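# Flerkside Robot Open Day: Questions

**When is it?**
Jun 16, 2026, in the Gekby building. Doors open in the afternoon. The next one is in September.

**Do I need to book?**
Yes. We take 40 visitors per session. School groups should write to us first.

**What will I see?**
Small desktop arms working with simple blocks and cylinders on colored boards. Each demonstration lasts 23 minutes, with time for questions after.

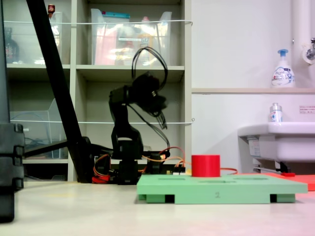 *Desktop arm at board 2, with the red cylinder on top.*

**Can my kids touch the robots?**
Not while they are powered. Staff will switch one off at the end so people can try moving the joints by hand.

**Is there parking?**
The Gerkia lot is free for visitors. Bus 31 stops at the gate.

**Can I take photos?**
Yes, without flash.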